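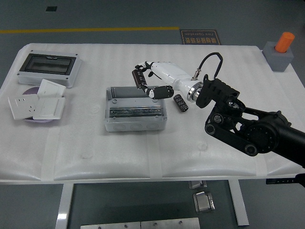 手把手教你拼一个巴掌大的Q版机甲(附我踩过的坑)

上次发了那台小机甲的照片之后,好几个人私信问我要教程。拖到三月才写,先道个歉!其实早就拆过一遍拍步骤笔记了,结果笔记夹在说明书堆里,翻了两个晚上才翻出来,字还潦草得我自己都要猜。

先说清楚,我做的这个原型是Casari,就是我自己编的那个小世界观里的守门机甲,大号版本有小臂那么高,零件超过1000个,放柜子里挺威风,就是一碰就掉胳膊。Q版是后来手痒做的,头大身子小腿更短,站得稳,随便抓着玩也不心疼。你不用照着Casari做,手头有什么角色就缩什么角色,思路是一样的。

准备什么

零件方面,我是从散件箱里现翻的。那箱散件是跟Nnamdi Idahosa换来的,我拿一袋重复的面具换了他满满一箱,到现在我都觉得占了便宜。箱子里杂七杂八2000多个件,真正用上的一小把而已。

你大概需要这些:

一个大号头部或者面具,整台机甲的灵魂,先定它,别的都往后排
短的球头连接件,做脖子、肩膀和胯
2×2的圆砖和方板若干,做身体芯子
带夹子的小板,做手
两块斜面砖,做脚背
一把拆件器,别用牙!我说真的,我有一块蓝色小板上面现在还有牙印

颜色建议控制在三种以内,主色、配色,再加一个很少量的亮色。我第一版用了五种颜色,拼完像个打翻的糖罐。

第一步 定比例

Q版好不好看,八成看比例。我的习惯是把头放在桌上,拿几块砖在旁边比划,头占全身的将近一半,身体和腿分剩下那一半。腿可以短到离谱,你拼的时候会觉得“这也太短了吧”,等头一装上去就顺眼了。

这里有个小技巧:先拿散砖随便垒个方块,尺寸差不多就行,把头顶上去,退后两步看。不行就拆一层再看。这样试比拼好了再改省事得多,我以前不信,连着拆了三个做好的身子才老实。

第二步 身体芯子

身体我用的是侧面拼法,中间一块四面都有凸点的砖,前后左右各贴板子。好处是胸甲可以横着装,比正着垒要薄,也好看。

顺序是这样的:四面凸点砖放中间,上下各垫一块2×2方板,上面那块中间要留一个孔或者换成带球窝的板,脖子从那里出来。然后把胸前的板贴上去,背后先空着,留给后面装背包。

拼到这儿捏一捏,前后板子不能晃。要是晃,多半是上下垫板没压住侧板的边,换一块长一格的板就好了。

第三步 脖子和头

脖子这块我改得最多。头太重,普通的小球头撑不住,摆什么姿势都慢慢低下去,跟打瞌睡似的。我试过在球窝里垫一小片保鲜膜,能管一阵,但是过两天又松了,而且看着别扭。

后来我干脆把头的重心往后挪,在后脑勺里面塞了两块实心砖,再把脖子往前移半格。移半格要用那种单凸点的2×1板,就是中间只有一个凸点的,散件箱里一般都能找到。这么一弄,头就坐在身体上面了,球头只管转,不用出力气撑。

如果你用的是面具加小头骨架的组合,里面空的地方可以塞一块透明的亮色件当眼睛,后脑留个缝,拿到窗边的时候眼睛会透光,特别有精神!这是整台机甲里我最喜欢的地方,每次路过都要拿起来照一下。

第四步 胳膊

胳膊就两段:肩上一个球头,连一块短砖,再接手。别做肘关节,Q版做肘关节胳膊会太长,看起来像猴子。

手用带夹子的小板,夹口朝前,后面可以夹武器。两边肩膀记得一样高,我有一次左边多垫了一层薄板,看了一个礼拜总觉得它在耸肩,还以为是头装歪了。

肩甲用小号的弧面砖往上一扣就行。想要霸气一点就往外多伸一格,再多就要碰到脸了。

第五步 腿和脚

腿短,所以不要膝盖。胯下面直接两块1×2的砖,下面接脚。脚要比你想的大,前后至少四格长,前面斜面砖,后面补一块平板当脚跟。脚跟千万别省,头大的东西最爱往后仰。

两只脚稍微往外撇一点更有气势。用球头接的可以直接掰,用硬连接的就在脚底加一块可以旋转的圆板。

第六步 背包和武器

刚才背后留空的地方现在装上。Casari的大号版背后是一对翅膀,我缩小的时候翅膀怎么缩都像苍蝇,就改成了一个小方背包,上面插两根天线。背包别太重,挂两三块砖就够。

武器我做了一把短锤子,锤头是圆砖,锤柄是一根短杆,取名叫Stiletlow,名字比锤子还长。你也可以做剑做盾,总之不要比身体长太多,不然一手重一手轻,站着站着就转过去了。

几个常见问题

拼好以后站不住怎么办?先把武器拿掉试一下,能站就是武器重,不能站就是头的重心问题,回去看第三步。

没有四面凸点的砖怎么办?用两块侧面带凸点的砖背靠背也行,会厚一格,胸甲换薄一点的。

能不能上胶?可以是可以,我个人不上,拼搭这东西不拆还有什么意思。不过有小朋友天天拿去摔的话,脖子那里点一点也说得过去。

旧零件发黄,要不要紧?拼在里面看不见的地方就行,发黄的和新的别放在同一个面上,一对比特别明显。

要花多久?我熟了以后一个晚上能拼完一台,第一台前前后后弄了12个晚上,其中有一半时间在找件。所以真心劝你先把要用的件按颜色分出来,放在小碟子里再动手。

后面还想做的

现在我桌上已经站了6台,都是同一套骨架换头换颜色。下一台打算做Etim,原来是个四条腿的,怎么缩成Q版我还没想好,四条短腿会不会变成一张小板凳……另外还有个叫Plirnlow的大反派,角特别多,头估计要重得吓人,脖子那段可能要整个重做。

你们要是照着做出来了,记得贴照片给我看!改了哪一步也写一下,尤其是脖子,我一直觉得还有更好的办法。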